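Workshop notebook – paper corner, the two tables, the file organizer

14 October 2018
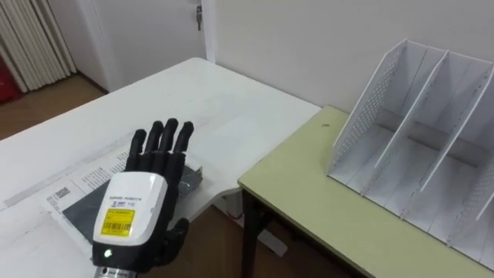

White table on the left, yellow-green one with the file organizer on the right.

OK, so I finally gave the paperwork side of the room a proper go today, and I'm writing it all down while I still remember what went where. Kamol Prasertsri, if you're reading this looking for the Wollix invoices, skip to the part about the organizer!

First, the tables. I have always thought of them as a pair and they just aren't. The yellow-green one is a bit lower than the white one, and it has that thin rounded rim, so even if I got the heights to match I'd still have a little ridge between them. I was going to put shims under the feet. I got as far as cutting two from the scrap bin and then thought about who was going to kick them loose (me) and gave up on it. The new rule is that nothing gets laid across the join. No drawings, no long sheets, no rulers. If a thing is too long for the white table it goes on the big bench in the other room.

What I like about the lower one is that the file organizer is at a better height there. It used to stand on the white table and I had to reach up and over to get at the back, which sounds like nothing until you do it all afternoon with a sore shoulder. Now I can see down into it. It stays on the yellow-green table, please – I know it's tempting to slide it over when you want room for your coffee.

Sorting. The Callik pile was the worst. Every delivery note they have ever sent us was in there, plus copies of the copies. I pulled 54 duplicates and I did count those, because I want to bring it up the next time their office asks why we're slow confirming. Those went into recycling. The originals are filed by order number, lowest at the front. Order 869 is there and so is 872, but the two in between never had paper at all as far as I can tell. I've left a slip in the gap saying so. If they ever surface, take my slip out and put them in.

Wollix invoices are right behind Callik. Unpaid in front of the blue divider, paid behind it. Keskinen only sends things by email now, so I printed the last year's worth, hated how thick it was, and kept only the ones with a signature on them. Flateck is at the very back. There's hardly anything from them and most of that is warranty stuff.

The white table is the working surface now. The printed sheet with the columns can stay out, and I set it at an angle because that's how I read it when I'm standing at the corner. The top is a little shiny and paper skates all over it when the door opens, so something flat and heavy-ish on top helps. I tried tape first and it peeled off half a line of print, so no tape.

Cleaning took longer than the filing, which annoyed me. The white top shows every single thing. Plain water did nothing for the old glue ring near the wall side. Dish soap and a plastic scraper got most of it, and then roughly 10 minutes with a damp cloth and baking soda got the rest. Please don't use the green scouring pads on it! I tried one on the underside first (good thing too) and it dulled the finish right away. On the other table the dirt collects along the rim, and an old toothbrush is the way to go. I left one in the drawer with the labels.

I also ran the broom under both. Found three paper clips, the cap to the good marker, and the return form Kamol and I spent most of last week blaming the mail for. It was flat against the baseboard. Form is signed and in the outgoing tray, and I suppose I owe somebody at the post office an apology.

Still to do:
– Labels for the organizer. Handwritten for now, I'd like printed ones but the label roll is out.
– Ask Callik about the two missing notes.
– Decide how long we keep Flateck warranty papers after the warranty is over. I say toss, Kamol says keep. 
– Felt pads for the feet of the yellow-green table, it squeaks horribly when you drag it.
– A second tray for stuff that needs a signature, so it stops landing on the working table.

Kamol, can you look through the Keskinen stack before the end of October? I put the ones I wasn't sure about on their sides so they stick up. Anything you don't pull out by then I'm going to recycle.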